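Keeping the simulated cell honest

Charmaine Kekana looks after one cell. It has a single arm, a two-fingered gripper, a table and a red mat with numbered cards and tiles on it, and all of it is a simulation. She maintains it at Stevadow, where it is used to test handling routines before they go near hardware.

"People assume a rendered cell needs no upkeep," she says. "It drifts like any other. The geometry stays put, but the files that describe it get edited by six different people."

Her checks start with the mounting. The arm's base frame is defined once and every other offset hangs from it, so an error there appears everywhere. She compares the base frame with the reference file, then the tool centre point, then the height of the mat surface. "If the mat is a millimetre high, the fingers collide on approach and the log blames the planner," she says. "I look at the mat first now."

The gripper takes most of her time. Cards lie nearly flush with the surface and blocks stand well clear of it, and one set of finger parameters has to cope with both. Friction on the fingertips is set per object class. Contact stiffness is set for the whole cell, a decision Kekana inherited and would like to undo. 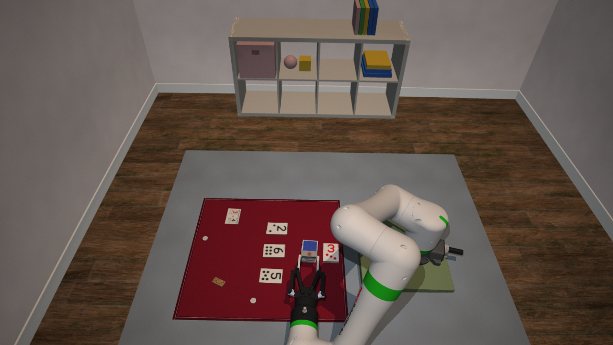
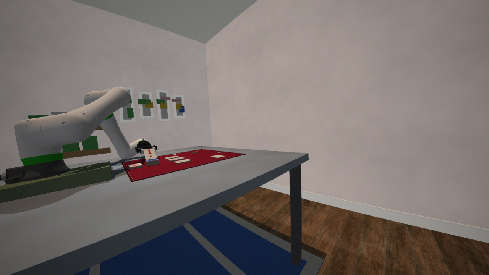
The arm and its black gripper working low over the red mat. The second view has a block marked "1" in the fingers.

The worst fault so far came to light in May. Run 3163 stopped with the arm at the edge of the mat and no error code. Deming Tang, who writes the motion layer, traced it to a wrist limit that had been entered as 90 in a field that expected radians.

"The solver accepted it," Tang says. "It then had a joint with effectively no limit and picked a silly route round. We put in a range check, and the loader now refuses the file."

Tang has also changed how the cell is reset. Previously the objects were dropped from a small height and left to settle, which took 4 seconds and gave a slightly different layout each time. They are now placed at stored poses with zero velocity. Where a test needs variation, the offsets come from a seed that is written to the log.

Kekana keeps the old reset available under a switch, for comparing results with earlier runs. She also keeps a paper list of every parameter changed by hand. The next job on it is splitting contact stiffness by object, starting with the cards.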